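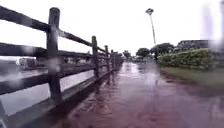
Reviews > Kitchen > Small Appliances > Interviews

She Entered 593 Giveaways and Won a Waffle Maker

Print | E-mail

Rattana Kongkaew keeps a spreadsheet. It has 1,461 rows, going back to when she first typed her e-mail address into a box under a blog post about a slow cooker, and one of its columns is headed "Regret."

She was on her second coffee when we spoke, made in a machine she bought with her own money, like an animal.

"The first year I entered 593 of them," she said. "Blenders, knives, a thing that only does eggs. I won a waffle maker. One waffle maker, and I'd say I was pretty smug about it for a week."

The waffle maker was a Getach, and she still has it. She calls it a decent machine with a latch designed by somebody who had heard of hands but never met one. That remark went into a review on her own site, and the review is how the whole business flipped over. Companies began writing to ask whether she would like to give things away, which is a different job from trying to win them and involves more packing tape.

"Kallgate was the first," she said. "They sent me a rice cooker to test and another for a reader. I thought, well, I'm in the mafia now."

The Kallgate giveaway drew 752 entries. Kongkaew read every comment, a thing she does not recommend. The rules asked people to say what they would cook first. A fair number wrote "rice." One man wrote four paragraphs about his divorce and then "rice."

I asked whether a review can be fair when the appliance came in the mail for nothing.

"I've wondered about that," she said. "I keep a thing nine weeks before I write a word. By then it isn't a present, it's just in my way. If I still like it when it's in my way, that's a good review."

By that measure the Plultov pressure cooker did well and the Sukprasert hand blender didn't. She liked the Plultov's plain dial and the pot, which goes in the dishwasher without a fight. The lid whistles, and her dog leaves the room. As for the blender, she handed it back with a polite note. "It made soup," she said. "It also made the wall soup."

She has opinions about entry forms too. Follow here, like there, tag three friends, come back every day for a bonus point. She dropped all of it last August and now asks for a name and a comment. Entries fell by half and the comments got better.

"My sister thinks I should just pull a number out of a bowl," she said. "I told her I'd need a bowl. I've given all mine away."

The next one up is a second Plultov, to be shipped anywhere in the lower 48, one entry per household. She would like it known that cousins with a different last name at the same address have been tried before. She checks.

And the waffle maker? It comes out on Sundays. She opens the latch with a spoon.

Posted 01/07/2025

Print | E-mail

Comments (4)

dottie_bakes: I have the same Getach and I use a butter knife on the latch. Spoon is smarter, thank you!

Marv in Ohio: Does the Plultov come in the bigger size? Article doesn't say.

kitchenwidow: Marv, mine is the six quart. I've seen an eight but couldn't tell you where.

tlc1959: Rice.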